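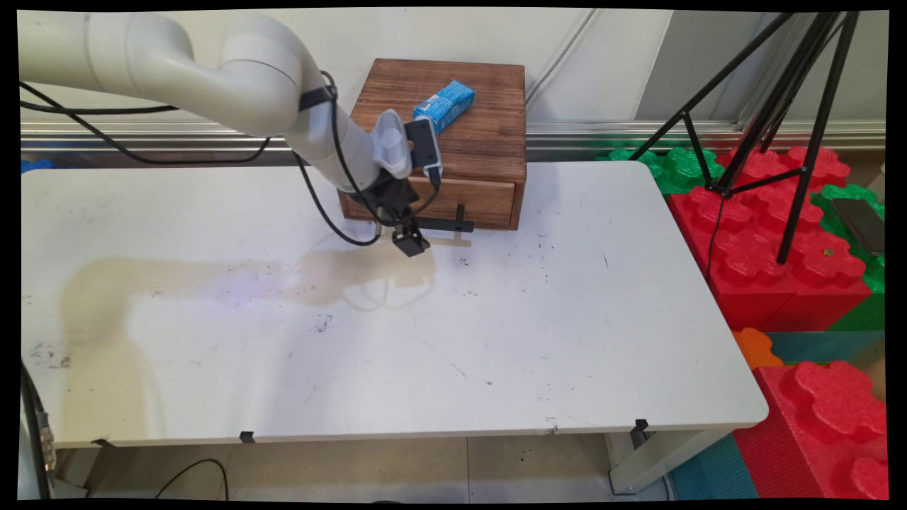 Trallik, 26 April 2022 – by Tamošiūnaitė

Podcasts > Reviews > Audio Drama

Zevell is a space opera podcast in nine episodes, and I finished it in two evenings. The first three are slow. Too much of the pilot goes to trade law on Plornutitz, and the villain talks like a manual. Episode four fixes most of that – the siege is tense and the sound mix is clean on cheap earbuds. The ads are loud, so keep a thumb near the volume. I'd still start it over the prequel. Season two is due in November.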